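Ustham kitchen service sets aside money for two robot arms

By Glenys Rakena
Sat 23 January

The Ustham community meals service has approved a budget to buy 2 robot arms for its dishwashing area, but it will not order them before it has finished a longer period of testing on the computer. The decision was made on Thursday evening, after a discussion that went on longer than the agenda had planned.

The service prepares 626 lunches in a normal week and washes all of its plates in the same kitchen on Ruddock Street. For two years it has had difficulty to fill the early afternoon shift, when most of the plates come back. Warrick Kereama, who manages the kitchen, told the meeting that he had advertised the position four times since last summer and that each time the person chosen had left within a few months.

"I do not want to replace anybody," Mr. Kereama said. "I want the three people I have now to go home on time."

The arms would come from Drokgate, a supplier in Burorville. Under the offer, the service would first pay $3,577 for the simulation stage. In this stage the supplier builds kitchens on the computer and lets the control software practice in them, with different sinks, counters, plates and leftover food. The purchase of the arms themselves is a separate contract, and the service can still say no to it without a penalty.

Shigeru Mizuno, an engineer at Drokgate, presented the simulation work to the meeting on a large screen. He explained that plates with food still on them are the hardest part of the task, as the software has to decide what should be scraped off before the plate is washed. A plate lying flat in a deep sink is also not easy to pick up, he said, and for this reason many of the practice kitchens begin with exactly this situation. 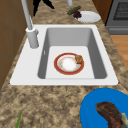
A simulated kitchen with a red-rimmed plate in the sink and food still on it.

Mr. Mizuno said that the practice kitchens are home kitchens for the moment. The one on Ruddock Street has steel benches and a long double sink, and a copy of it must still be made. Measuring the room will take one day and is included in the price. He asked the service to lend him one plate and one bowl of each type it uses, so that their size and weight can be entered correctly.

Several questions were about the cost after the purchase. Tane Bright, who keeps the accounts of the service, had prepared a one-page comparison which was handed out at the door. It contains the service contract, the spare grippers, a new electrical connection near the sink and the training of the staff. It does not contain a repair of the floor, and this caused some discussion. The tiles at the back of the kitchen are uneven, and the base of each arm has to stand level. Mr. Bright agreed to ask for two prices for the tile work and to send them to all members.

He also proposed a limit that was accepted without a change. In the simulation, using the copy of the Ruddock Street kitchen, the software must clear and rack 70 plates in one session without stopping for help. If it cannot do this, the second contract will not be signed. Mr. Mizuno said he found the condition fair, but he reminded the members that a good result on the computer is not a promise for the real room. Water, steam and grease are difficult to simulate well. He recommended a trial on site with a single arm before the second one is installed.

Ataahua Cartwright, who works the afternoon shift, asked who would be responsible if a plate was broken and a piece of it went into the rack with the clean dishes. The supplier's answer was that the arm stops when it loses its grip and a person has to check the area before it starts again. Ms. Cartwright asked for this to be written in the contract. It will be added as a separate point.

The money will come from the equipment reserve, which was last used for the walk-in refrigerator. The price of lunches will stay the same this year.

The results of the simulation stage are expected in June and will be shown at an open meeting. Members who would like to read the offer before then can ask for a copy at the kitchen office on weekdays between 9 and 11. The office is closed during the lunch service.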